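Workshop Tips: Budgeting a Bench for Hand-Held Grippers

Page 2 of the equipment notes. Page 1 covered power strips and shelving.
Compiled by Torbjørn Strömberg

A pair of hand-held grippers gets most of the attention when a recording bench is being priced. The bench under them gets whatever money is left. These notes put the order the other way around, and they apply to a small shop with one table, one or two operators and no mechanical engineer on staff.

Start with the task list

Write down the ten objects you expect to handle in the first month. Measure each at its widest point and at the point where a gripper would take hold of it. The second figure is the one to compare with the jaw opening on the data sheet. Leave a margin on each side for approach error. New operators need more margin than experienced ones.

Add a column for surface type. Clear, glossy and very dark objects are harder on any camera than matte ones, and a task list made up of clear containers should push money toward lighting and background before it goes anywhere else.

Work surface

Any sturdy table will do as a base. Put a separate flat board on top of it and treat the board as the consumable. It will collect scuffs, and replacing a board costs a fraction of replacing a table. Buy two from the same batch so the color matches when you swap.

A white top throws light back up onto the fingers and shows the shadow under each jaw, which operators use to judge height. It also makes the walls of a clear box hard to find. If clear parts are a large share of the work, budget for a second board in mid gray and try both before committing.

Check the finish under your own lights. High gloss will mirror every fixture in the ceiling. Take a sample home from the supplier if they allow it and lay it on the bench at the hour you normally work.

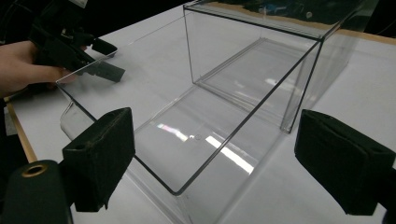
Clear box at close range, open top.

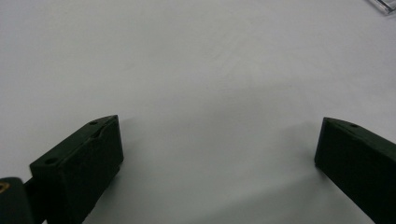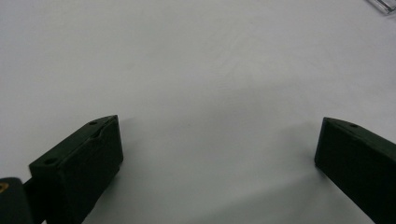 Jaws open above the board, nothing held.

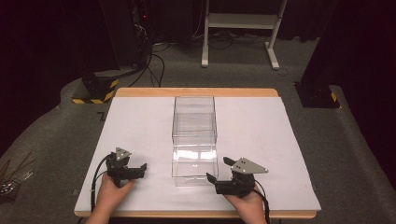 Two grippers held at the bench, each with a cable.

Fingers and pads

Treat fingers as wear parts. Order or print at least three spare pairs with the first purchase and keep the print file somewhere the whole shop can reach. Label spares by revision. A finger that is slightly longer than its partner will tilt everything it picks up.

Padding is a separate line. Soft pads protect acrylic and improve hold on smooth walls, but they pick up grit and then scratch the thing they were meant to protect. Price them by the sheet and assume a change every 33 sessions. Our Grurnance sheets cut cleanly with a utility knife. The thinner Borna stock was cheaper and tore at the corners, so the saving was gone inside a month.

Check the fastener size on the finger mount before ordering anything. Mixed threads on one bench cost more time than any other mistake on this page.

Cables

Measure the full reach of the operator with arms extended, then add the drop from the table edge to the floor and the run to the computer. Buy the next length up. A cable that goes tight at full reach will pull on the wrist and eventually on the connector.

Buy spares of the cables that move. The ones that lie still can be replaced when they fail. Route moving cables off the near edge of the table, below the board, and keep them out of the working area. Floor runs should go to one side of the bench only — it is worth moving the computer to make that possible.

Stands and floor

Stand feet take up more room than the catalog drawing suggests. Tape out the footprint before ordering, including the space an operator needs to step back. Hazard tape on stand bases is cheap. Put it in the first order with the stands.

On carpet, check tall stands for sway after the first week. A heavier base usually fixes it. Sandbags also work, though they take floor space.

Sample budget

The list below is for the bench only. Grippers, computer and software are quoted separately.

Table, two boards and edge trim: 400
Stands: 240
Moving cables, with spares: 151
Pads and fasteners: 69
Total: 860

Our own total at Nasterum came in nearly on that figure, with the overrun entirely in cables. Shipping is excluded. Myklebust will combine orders if you phone before noon on Wednesday, and the pads can ride along with the stands.

Things to leave for later

A motorized height-adjustable table. Useful with several operators of different heights, hard to justify with one.

Custom fixtures for the task objects. Wait until the task list has settled. Fixtures made in the first month tend to be for objects that get dropped from the list.

A second full set of grippers. Budget for repair turnaround first and see how often you are down.

Before the order goes out

Check jaw opening against the widest grip point on the task list.
Check thread sizes on fingers and mounts.
Check cable lengths at full arm reach.
Check that both boards carry the same batch number.
Get the return terms for clear acrylic in writing. Many suppliers will not take it back once the protective film is off.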